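4. Setting up the Hutisora electric pot

4.1 Before first use

1. Remove the packing sleeve and keep it until you have tested the pot.
2. Wash the inside with warm water and a drop of dish soap. Do not put the pot in a dishwasher or hold it under the tap.
3. Wipe the outside with a damp cloth and let everything dry for 30 minutes.

CAUTION: Water in the power socket can cause a shock. If the socket gets wet, leave the pot unplugged and contact Kaijage service.

4.2 Choosing a place

1. Set the pot on a flat, level surface that can take heat.
2. Leave space on all sides for steam to escape. Do not place the pot under a shelf or cabinet.
3. Plug the cord directly into a wall outlet. The pot draws up to 1,000 watts - do not use a power strip.

Note: A table covering is fine if it is heat resistant. Smooth it out so that the pot stands level.

4.3 Test boil

1. Fill the pot with water to the lower line.
2. Turn the dial to HIGH and wait for a full boil.
3. Turn the dial to OFF, unplug the cord and let the pot cool.
4. Pour the water away and dry the inside with a soft cloth.

A faint smell during the first boil is normal and should be gone by the second. If it is still there, repeat steps 1 to 4.

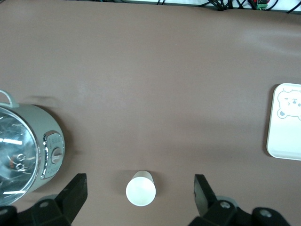

Fig. 6. Electric pot in sage green, seen from above.

Note: Do not use steel wool or scouring powder on the inside. For white spots left by hard water, see section 7, Descaling.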